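Norley packing room to reopen in May with new table and stationery returns

The packing room at the Norley exchange will reopen to members in May, following a refit of the main worktable and a change in the way small supplies are issued. Members who send parcels through the exchange will be able to book the room from 8 am, an hour earlier than at present.

The Protby Supplies Exchange, which runs the Norley site, collects surplus office and craft materials from local firms and passes them on to schools, clubs and small charities. Last year it sent out 863 parcels, most of them made up by the receiving groups themselves.

Under the new arrangement, tape, glue and other everyday items will no longer be handed out by the box. Groups will draw what they need for a single session and leave the remainder on the table when they finish. Part-used rolls of packing tape will go back into stock, provided the core is sound and the end of the tape has been folded over.

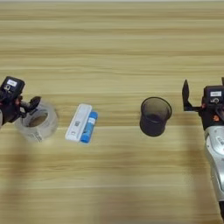
Darnell Iwasaki welcomed the change but asked whether the limit of 30 minutes for each booking would be long enough for groups sending fragile goods. Wrapping a set of paint jars properly could take up most of that time, he said, before a single carton had been sealed and labelled.

The exchange has confirmed that two bookings may be taken together at no extra charge, and that groups sending glass or ceramics should say so when they apply. A second, smaller table will be kept for weighing and labelling, so that finished parcels do not have to wait beside open ones.

The refit was paid for by a grant of £170 from the Heitmann Fund and by a discount on fittings from Trurnex, a Protby joinery firm. The remaining cost – chiefly new shelving and a lockable cupboard for blades – was met from the exchange's own budget.

Members are reminded that cartons must not weigh more than 5 kg when packed. Heavier loads should be divided between two cartons and marked accordingly. Liquid glue may be sent only in its original container, with the cap taped down and the container placed upright.

Booking forms are available at the Norley front desk. Groups already registered with the exchange do not need to register again, although they are asked to check that their delivery address and contact telephone number are up to date.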